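The Muvthorpe Town Hall Egging
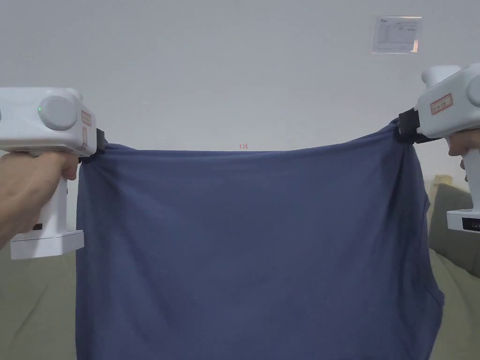 MUVTHORPE, February - The Muvthorpe town hall egging was a protest against the district governor of Jaltudness, carried out in front of a full house during the winter public meeting. I've lived two streets from the hall for most of my life, so forgive me if this entry runs a little warmer than the usual ones!

Background

Muvthorpe is the smaller of the two towns in the Jaltudness district, and it has grumbled about that for as long as I can remember. The grumbling got a lot louder when the district office announced that the evening bus to Gernia would stop running. The route carried 301 riders in its last full week (the office's own number), and plenty of them worked late shifts at the Shearer cannery. The governor called the route "a luxury" in a radio interview, and that one word ended up on half the front windows in town.

The incident

The meeting opened at 5 in the evening. The hall holds around 200 people and it was packed, with more standing on the stairs. The governor had been speaking for a few minutes about road repairs when a man in the third row got up, walked to the front and threw an egg from very close range. It hit the governor on the shoulder. He threw a second one, missed, and got the district flag instead.

Accounts differ on what he shouted. The local paper printed "Is this a luxury too?" but my neighbor, who was sitting much closer than I was, swears it was something ruder. Two officers walked him out by the side door - he didn't put up a fight - and the governor finished the speech in a borrowed cardigan.

Aftermath

The man turned out to be a cannery worker who had been getting home on foot. He was charged with disorderly conduct and paid a small fine, most of it collected in a jar at the bakery. The governor declined to press for anything heavier, and I'll admit that went over pretty well here, even with people who had the window signs up.

The bus came back that spring on a trial basis, 5 evenings a week. The district office has always said the decision was already in the works before the meeting. You'll have trouble finding anyone in Muvthorpe who believes it, but I've never seen a document that settles the matter either way.

See also: Gernia bus route; Jaltudness district office; Shearer cannery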